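Bench Rules Kit for Two-Arm Workstations
Sorker Workcell Safety and Good Practice

Home > Robot Workstations > Guides and Floor Kits > Bench Rules Kit

If you have just put a pair of light robot arms on a table, or you are about to, you have probably noticed that the paperwork that comes with them is written for a factory hall and runs to more pages than anyone in a small shop is going to read over lunch. We felt the same way, and so we wrote the Bench Rules Kit. It is a plain set of working rules for tabletop cells, printed on wipe-clean cards, along with the tags, floor tape and log book you need to put the rules to use. It sits next to your risk assessment and the arm maker's manual and does not replace either of them, so please keep both where people can reach them!

The first card is all about the table. Bases are bolted to plates, never clamped to the bare top. Every arm has a status light that can be seen from the operator's chair, and everyone who sits in that chair can say what each color means on that particular model (colors do differ from maker to maker, and we leave a blank on the card for you to write yours in). Cables get a card of their own, because in our experience they cause more stopped mornings than anything else on the bench.

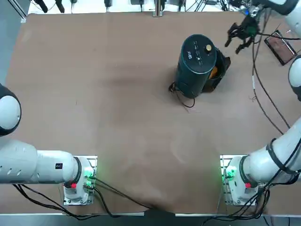
Two arms on mounting plates, with green status lights at the bases.

The second card covers reach. We ask you to mark the full reach of each arm and then add a margin of 6 inches, and to keep cups, phones, keyboards and elbows on the far side of that line while the arms have power. Where two arms share a table, the overlap gets its own color of tape. Orestis Lambrakis, who drafted most of this card, likes to walk the line with new owners before a single program is loaded, and we think that is a lovely habit to copy.

Then there is the matter of breakable things. Plenty of our customers practice with household objects, glass included, and we would never tell you to stop – it is good, careful work. The card simply asks that glass be held in a rack or tray, that the arm's first pass over it be run at the slowest speed you have, and that a dustpan hang within reach of the table.

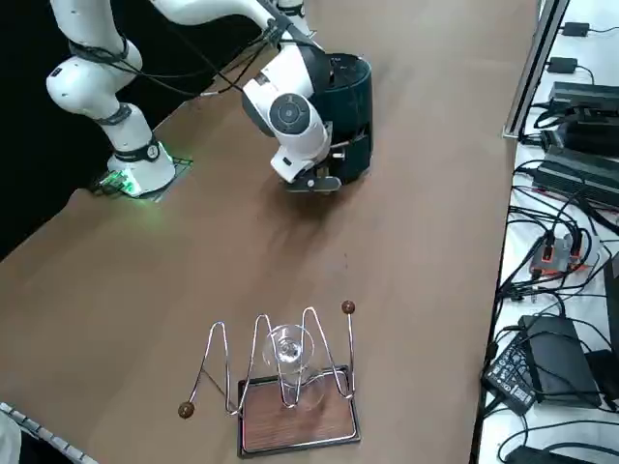

Gripper at a dark container, with a wine glass in its wire holder on the same table.

Card three is for grippers, and it is the one people photocopy. Check the finger fasteners by hand before the first run of the day. Look at the pads or tips, and write down what you find even when all you find is "fine." After every 1,000 cycles, take the fingers off, clean behind them and put them back with fresh thread locker if your maker calls for it. The log book has room for 70 of these entries, with a wide column for notes, and Tove Skov in our Jurnirano office is always happy to send another.
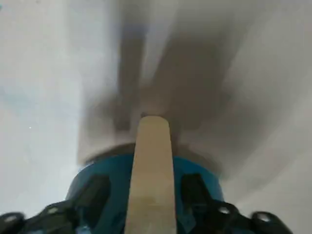
Sarla Lodhi wrote to us in June that the daily finger check felt fussy for the first week and then became the part of the morning she would miss most, and that her only complaint was the pen loop, which is too tight for a proper marker.

We have since made the loop wider. The gripper card also has a short section on wrist cameras for benches that use them. Wipe the lens with a dry cloth, check that the mount has not shifted, and save one still picture at the start of each shift so that there is something to compare against later on. 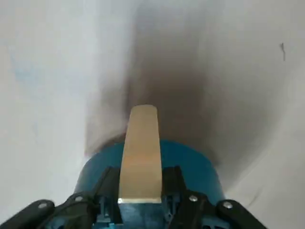
The last card deals with people, and it is the shortest of the lot. One person is in charge of the stop button at any time, and that person says so out loud. Hands go in only when the arms are stopped and the other operator has answered. A visitor gets the two-minute talk printed on the back before coming closer than the tape.

What comes in the box
Rule cards, letter size, wipe-clean
Floor and table tape in two colors
Cable tags, pack of 30
Log book with pen loop
Wall holder with screws

Cards are available in English and German. Orders leave our Ullach warehouse, and replacement cards can be bought one at a time if yours meet with a coffee. For questions about fitting the rules to your own bench, write to Ludger Pfeiffer at the service desk and tell him which arms you have and how big your table is.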